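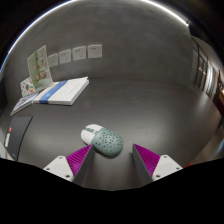 Bratis: your questions answered
Last updated 05/03/2018

I get a lot of emails about Bratis, so I've put the usual ones in one place. Shout if yours isn't covered!

What is Bratis, in one go?

It's my project at Prerkard on teaching a robot arm to tidy a desk by copying people. We do the job ourselves with a hand-held gripper that has a camera on it, and the arm learns from what the camera saw. The task I'm working on now is putting a computer mouse on its mat.

How much data did you collect?

3214 demonstrations in all, of which 2665 were good enough to train on. The rest had a blurry start or a fumbled grasp (mostly mine, I'm afraid). 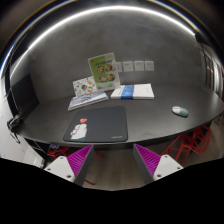

I kept the desk cluttered for all of them. An early batch of 800 was done on a bare table, and the arm trained on those got muddled the moment anyone left a book out.

Why a mouse?

It's a lovely awkward thing to pick up! The shell is rounded, and if you squeeze too near one end it swings round on you. Everyone also knows which way it should point when it's put down, so it's easy to judge a result.

Do you tell people how to grip it?

No, and I go back and forth on this. Some go in from the sides and keep it low, others lift it right up.
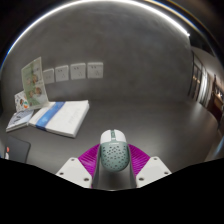
The method copes with both as long as each person sticks to their own habit within a session. Mixing styles halfway through is what hurts.

What counts as a success?

The mouse has to end up wholly on the mat, buttons facing the wall, with the fingers open and clear of it. I'm strict about the last bit.
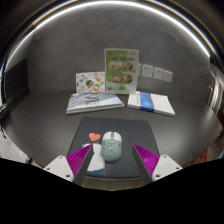 Has it been tried anywhere else?

Yes, at Dernalstead, in 2 rooms with quite different lighting. Bright strip lights are still the weak spot, and I'm working on that next.

Can I have the data?

Soon, I hope! I'm still sorting the labels with Au, our notes tool, and the first part should go up in December.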